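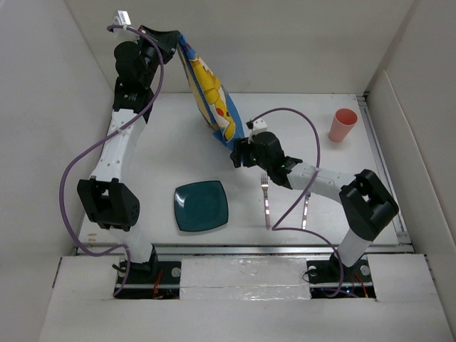 白い作業台に取り付けられた2本のロボットアームと菓子の袋

鶏眼(けいがん)

シェア 52 コメント 3

鶏眼(けいがん、英: corn、羅: clavus)は、皮膚の限られた部位に圧迫や摩擦が繰り返し加わることにより、角質層が局所的に肥厚し、その中心部が楔状に真皮側へ向かって突出した状態をいう。俗に「魚の目」「うおのめ」と呼ばれる。好発部位は足底の前方、足趾の背面および趾間であり、歩行時や圧迫時に痛みを伴うことが多い。感染症ではなく、他者に伝播することはない。

類縁の病態に胼胝(べんち、俗称「たこ」)がある。両者はいずれも機械的刺激に対する角化の反応として生じ、同一の足に併存することも多いため、臨床上はまとめて扱われる場合がある。本項では鶏眼を中心に述べ、胼胝については必要な範囲で触れる。

名称

「鶏眼」の語は、病変の中央に見られる円形の角質の芯を鶏の目に見立てたものとされる。日本語の俗称「魚の目」も同様に、円い病変の外観を魚の眼球になぞらえた呼び名である。ドイツ語の Hühnerauge も「鶏の目」を意味し、漢語の名称と発想を共有している。英語の corn は穀粒を意味する語と同形であるが、この意味の corn はラテン語で角を意味する cornu に由来し、古フランス語を経て英語に入った。学名として用いられる clavus はラテン語で釘を意味し、角質が皮膚に打ち込まれたように見える形態に基づく。

地方によっては、鶏眼と胼胝、さらに足底のいぼを区別せずに同じ語で呼ぶ例がある。患者が「魚の目」と訴える病変に足底疣贅が含まれることは珍しくなく、診療の場では俗称によらず所見に基づいて判断することが求められる。

病態

表皮の最外層である角質層は、基底層で生じた角化細胞が分化しながら上方へ移動し、扁平化して形成される。正常な皮膚では、角質の産生と剥離がつり合っており、厚さはほぼ一定に保たれている。足底や手掌では、もともと他の部位より角質層が厚い。

圧迫や剪断力が同じ部位に長期間加わると、角化細胞の増殖が促され、角質が過剰に蓄積する。この反応は本来、下部の組織を保護する働きを持つ。刺激が比較的広い範囲に及ぶ場合には、境界のやや不明瞭な板状の肥厚、すなわち胼胝となる。刺激が狭い範囲に集中する場合には、角質が内方へ向かって円錐状に成長し、鶏眼の芯が形成される。芯の先端が真皮の知覚神経終末を圧迫することが、鶏眼に特有の鋭い痛みの原因と考えられている。

いったん芯が形成されると、芯そのものが硬い異物のように働き、荷重のたびに局所の圧をさらに高める。この循環が続く限り、角質の肥厚は持続する。角質を削り取っても原因となる圧迫が残っていれば再発するのは、この機序によるものである。

組織学的には、著明な過角化が認められ、芯に相当する部位では錯角化を伴うことがある。芯の直下の表皮は圧迫によって薄くなり、顆粒層が減少または消失していることが多い。真皮では、軽度の線維化や血管の拡張が見られる場合がある。ウイルス性疣贅に特徴的な空胞化細胞は認められない。

分類

鶏眼は、性状と発生部位によりいくつかの型に分けられる。分類の名称には文献による差がある。

硬性鶏眼
もっとも一般的な型で、表面が乾燥し、硬く、光沢を帯びた角質からなる。第5趾の外側、足趾の関節背面、中足骨骨頭の直下に多い。中心部に半透明の芯を認める。

軟性鶏眼
趾間、とくに第4趾と第5趾の間に生じる型である。汗や湿気により角質が浸軟し、白色調を呈して軟らかい。隣り合う趾骨の隆起が互いに接触することが発生に関与する。浸軟した皮膚に亀裂を生じ、細菌や真菌の二次感染を伴うことがある。外観が趾間型足白癬に似るため、鑑別を要する。

粟粒状鶏眼
足底に散在する小さな角質栓の形をとる。荷重部に限らず現れることがあり、圧迫以外の要因の関与も議論されている。痛みは軽いか、欠くことが多い。

神経血管性鶏眼
病変内に毛細血管や神経線維が入り込んだとされる型で、強い痛みを伴い、削った際に出血しやすい。長期にわたり刺激を受けた足底の病変に見られる。

爪下鶏眼
爪甲の下、多くは母趾に生じるまれな型で、爪の圧痛や変色によって気付かれる。爪下外骨腫、グロムス腫瘍、爪部の悪性黒色腫などとの区別が問題となる。

原因および危険因子

直接の原因は、皮膚に対する反復性の機械的刺激である。その背景には、履物などの外的要因と、骨格や歩容などの内的要因がある。多くの症例では両者が重なっている。

外的要因としてもっとも重要なものは履物である。爪先の細い靴は足趾を側方から圧迫し、第5趾外側や趾間の病変を生じさせる。踵の高い靴では荷重が前足部に移り、中足骨骨頭下の圧が上昇する。反対に、足に対して大きすぎる靴も、内部で足が前後に滑ることで摩擦を増やすため危険因子となる。底の薄い靴、縫い目が内側に突出した靴、しわの寄った靴下なども局所的な刺激の原因となりうる。

内的要因には、外反母趾、内反小趾、槌趾、鉤爪趾などの足趾変形、凹足や扁平足、開張足、中足骨の長さの不均衡、足関節の可動域制限などがある。加齢に伴って足底の脂肪組織が薄くなると、骨の隆起部に加わる圧が増し、鶏眼が生じやすくなる。関節リウマチでは前足部の変形が進みやすく、有痛性の角化性病変をしばしば伴う。

職業や運動の習慣も関係する。長時間の立位や歩行を要する業務、長距離走、舞踊、登山などでは、特定の部位に荷重が反復して加わる。手指に生じる角化は胼胝の形をとることが多く、筆記具、工具、楽器、運動用具の使用と関連する。正座の習慣がある地域では、足背や外果に胼胝を生じることがあり、俗に「座りだこ」と呼ばれる。

症状

主な症状は、荷重時または圧迫時の限局した痛みである。患者はしばしば、小石を踏んだような感覚、針で刺されるような感覚などと表現する。痛みは真上から押したときに強い傾向がある。軟性鶏眼では、灼熱感や、歩行時に趾同士がこすれる痛みを訴えることがある。

視診では、境界の比較的明瞭な円形の角化性病変を認め、中央部に周囲と色調の異なる芯が見える。表面の角質が厚い場合には芯が隠れており、削ってはじめて確認される。周囲に胼胝を伴うこともある。

痛みを避けるために歩き方が変化すると、反対側の足、膝、腰部に負担が及ぶことがある。高齢者では、足部の痛みが歩行の不安定さや外出の減少につながるため、鶏眼の管理は転倒予防の観点からも取り上げられている。

診断

診断は通常、病歴の聴取と視診、触診によって行われる。履物の種類、職業、運動習慣、既往歴、自己処置の有無が確認される。足の形状、荷重時の姿勢、使用中の靴の摩耗の偏りは、原因の推定に役立つ情報である。

ダーモスコピーは補助診断として有用である。鶏眼では中央に均一で半透明な芯が見られ、点状出血を欠くことが多い。必要に応じて単純X線撮影が行われ、骨棘、外骨腫、趾骨の変形などが評価される。足底圧の分布を計測する装置は、装具の設計や治療効果の評価に用いられる。

典型的な病変では生検は不要である。ただし、色素沈着、潰瘍、急速な増大、原因不明の出血がある場合や、適切な処置にもかかわらず改善しない場合には、悪性腫瘍を除外するため組織学的検査が検討される。

鑑別診断

足底疣贅
ヒトパピローマウイルスの感染による良性の病変で、鶏眼ともっとも混同されやすい。表面を削ると、血栓を生じた毛細血管に対応する黒色の点や、点状の出血が見られる。皮膚紋理は病変部で途絶する。側方からつまむと痛みが強い傾向があるとされるが、この所見のみで区別することはできない。疣贅を鶏眼と誤って削り続けると、周囲に病変が広がるおそれがある。

胼胝
芯を欠き、皮膚紋理が保たれる。広い範囲が一様に厚くなり、痛みはないか軽度である。ただし、厚く硬くなった胼胝では荷重時に痛みを生じることがある。

異物
ガラス片、棘、毛髪などが足底に刺入し、周囲に反応性の角化を生じたものは鶏眼に似る。受傷の記憶がない例もある。

掌蹠角化症
遺伝性または後天性に手掌と足底の角質が肥厚する疾患群である。点状の病変を示す型は、多発した鶏眼と紛らわしい。手掌にも病変があること、家族歴、発症年齢などが手がかりとなる。

その他
汗孔角化症、表皮嚢腫、痛風結節、疣状癌、悪性黒色腫などが挙げられる。足底の悪性黒色腫には色素に乏しい型があり、長く鶏眼や疣贅として扱われることがあるため注意を要する。

治療

治療の原則は、肥厚した角質を除去して症状を和らげることと、原因となる圧迫および摩擦を減らすことの二つである。前者のみでは一時的な改善にとどまることが多い。

削切
医療機関では、メスや専用の器具を用いて角質を薄く削り、芯を取り除く。適切に行われれば出血はほとんどなく、麻酔を必要としない場合が多い。痛みは処置の直後から軽減することが多いが、圧迫が続けば再び肥厚するため、定期的な処置を要する例がある。

角質軟化剤
サリチル酸は角質を軟化させ、剥離を促す作用を持ち、貼付剤、液剤、軟膏として用いられる。貼付剤は病変の大きさに合わせて切り、周囲の健常皮膚に触れないように固定する。正常な皮膚に付着すると、びらんや化学熱傷を生じることがある。糖尿病や末梢循環障害のある者では、自己判断による使用を避けるべきとされる。尿素を含む外用剤は、乾燥した角質の軟化と日常的な保湿に用いられる。

除圧
環状のパッド、趾間に挟む緩衝材、シリコーン製の保護具などにより、病変部への圧を分散させる。環状のパッドは、孔の中に病変が収まるように貼る。厚すぎるパッドは靴の内部を狭くし、かえって他の部位の圧を高めることがある。足底の病変に対しては、足の形状に合わせて作製した足底装具が用いられる。

外科的治療
保存的治療で十分な効果が得られず、骨の隆起や足趾変形が明らかな原因となっている場合には、手術が検討される。骨隆起の切除、槌趾の矯正、中足骨の骨切りなどがあり、変形の種類と患者の活動性に応じて選択される。病変の皮膚のみを切除する方法は、瘢痕が新たな圧痛の原因となることがあり、一般には第一に選ばれない。

その他の方法
凍結療法は疣贅に対して用いられる治療であり、鶏眼への効果は限られる。炭酸ガスレーザーによる角質の蒸散が行われることもあるが、除圧を伴わなければ再発しうる。

民間療法と自己処置

鶏眼に対しては、古くから各地でさまざまな家庭内の処置が行われてきた。酢や柑橘類の汁に浸した布を貼る方法、植物の乳液を塗布する方法、粘着性の布テープを貼り続ける方法などが知られる。酸や植物成分による刺激は接触皮膚炎を起こすことがあり、有効性を裏付ける十分な根拠を欠くものが多い。

入浴などで足を温水に浸し、軟らかくなった角質を軽石ややすりで少しずつ削る方法は、健常な皮膚感覚と血行を有する者であれば比較的安全に行える。刃物や爪切りで芯をえぐり取る行為は、出血や細菌感染を招く危険があり、推奨されない。芯を残さず取り除こうとして深く傷つけた結果、蜂窩織炎に至る例もある。軽石ややすりは他者と共用せず、使用後に洗浄して乾燥させることが望ましい。

合併症と特別な配慮を要する場合

健康な成人の鶏眼は、痛みを除けば重大な経過をとることは少ない。一方、糖尿病に伴う神経障害がある場合には痛みが感じられにくく、角質の下で出血や潰瘍が進行していても気付かれないことがある。肥厚した角質そのものが局所の圧を高めるため、潰瘍の前段階の所見として扱われる。角質内に暗赤色の変化が見られるときは、下部の組織損傷が疑われる。

末梢動脈疾患では、小さな傷であっても治癒が遅れ、壊疽に進展する可能性がある。抗凝固薬の使用中、免疫抑制状態、高度の浮腫がある場合にも、処置は医療従事者に委ねられるべきである。次のような所見があるときは、早期の受診が勧められる。

・発赤、腫脹、熱感、排膿がある
・病変部または周囲の色が黒色や紫色に変化した
・強い痛みにより歩行が困難である
・自己処置の後に傷が閉じない
・足の感覚が鈍い、または冷感が続く

小児の鶏眼は成人に比べて少ない。小児の足底に角化性の病変が見られる場合には、疣贅の可能性を先に考慮することが多い。成長に伴って靴が小さくなり、足趾が圧迫されていないかの確認も必要である。

予防

予防の中心は適切な履物の選択である。靴は、立位で爪先に余裕があり、足趾を動かすことができ、かつ踵と足背が適度に固定されるものがよい。足の左右で大きさが異なる場合には、大きい側に合わせて選び、反対側を中敷きで調整する。足の大きさは一日のうちでも変化するため、夕方に試着する方法が広く勧められている。

毎日同じ靴を履き続けることを避け、靴の内部を乾燥させることは、趾間の浸軟を防ぐうえで有用である。靴下は縫い目の少ない、吸湿性のあるものが適する。入浴後には趾間の水分を十分に拭き取り、乾燥しやすい踵や足底には保湿剤を用いる。保湿剤は、趾間には塗布しないことが一般に勧められる。

足の観察を習慣とすることも重要である。足底を直接見ることが難しい場合には、鏡を床に置いて確認するか、家族や介護者が代わって観察する。

疫学

鶏眼と胼胝は、足部の皮膚の問題としてきわめて一般的なものである。年齢とともに頻度が高くなり、多くの報告で女性に多い。性差には、履物の形状の違いが影響していると考えられている。裸足で生活する集団にも足底の角化は広く見られるが、足趾背面や趾間の鶏眼は靴を履く集団に多い。受診に至らず、市販品や家庭内の処置で対応される例が多いため、正確な有病率の把握は難しい。

地域における取り組み

ドルンドホルム(Drundholm)では、立位作業に従事する者を対象とした足部健康調査が行われた。調査を率いたウィロート・ヌチット(Wiroj Nuchit)は、2,000名の足底および足趾の所見を記録し、支給靴の型と病変の部位との対応を検討した。報告書では、爪先の幅が一種類に限られた支給靴の使用者に第5趾外側の硬性鶏眼が多いことが指摘され、複数の足幅を用意することが提言された。調査の対象が単一の地域に限られ、対照となる集団が設けられていない点は、報告書自体が限界として挙げている。

ブラルビー(Bralby)の足部診療所では、ジンタナー・トーンディー(Jintana Thongdee)とプシュパ・チャトゥルヴェーディー(Pushpa Chaturvedi)が、高齢者向けの定期的な足部ケアの手順をまとめた。この手順では、削切の間隔を一律に定めず、初回の処置から28日後に再評価を行い、角質の再肥厚の程度に応じて次回の時期を決定する。処置の記録には、病変の部位、芯の有無、使用中の履物、パッドの形状が含まれる。手順書は5月に改訂され、軟性鶏眼に関する項目に、足白癬を疑う場合の検査の手引きが加えられた。

ガターノ(Gatano)の製靴業者の間では、足趾変形のある使用者に向けた靴型の共有が進められている。これに携わったナッタウット・ペットラット(Nattawut Petchrat)は、甲の高さと爪先の深さを個別に変更できる靴型を設計した。従来の靴型では足囲のみが調整の対象とされ、槌趾の背面にできる鶏眼への対応が難しかった。

歴史

足の角質の除去は、古代から行われてきた処置の一つである。古代の医学書には、肥厚した角質を削り、軟膏や植物性の薬剤を用いる方法が記されている。

近世のヨーロッパでは、鶏眼を削ることを職業とする者が都市の街頭や市場で営業し、英語では corn cutter と呼ばれた。こうした職業は、のちに足部の治療を専門とする職種の形成につながった。19世紀にはサリチル酸の製造法が発展し、角質を軟化させる薬剤としての利用が広まった。これにより、刃物を用いない処置が一般の家庭でも可能となった。

ルノー(Renaud)郷土資料館には、鶏眼の処置に用いられた小刀、角質を削るための鑢、膏薬を入れた容器からなる一連の器具が収蔵されている。チャニダー・チャイモンコン(Chanida Chaimongkol)による目録は収蔵品52点について材質と寸法を記載し、柄の形状から、施術者が用いたものと家庭で用いられたものとを区別している。一部の品については用途が確定しておらず、爪の手入れに用いられた可能性も併記されている。

文化

鶏眼の痛みは、文学や風刺画において、窮屈な流行の靴を履く者の苦労を表す題材としてたびたび用いられてきた。英語には「他人の鶏眼を踏む」という言い回しがあり、相手の感情を害することを意味する。ドイツ語にも同様の表現がある。日本語では、胼胝を用いた「耳にたこができる」が、同じ話を繰り返し聞かされる様子を表す慣用句として定着している。

天候が変わる前に鶏眼が痛むとする俗信も各地に見られる。気圧や湿度の変化と鶏眼の痛みとの関係は、医学的に確立されていない。

関連項目

胼胝
尋常性疣贅
足白癬
外反母趾
槌趾
糖尿病性足病変
掌蹠角化症
サリチル酸
足底装具

最終更新 2026年8月1日

シェア 52 コメント 3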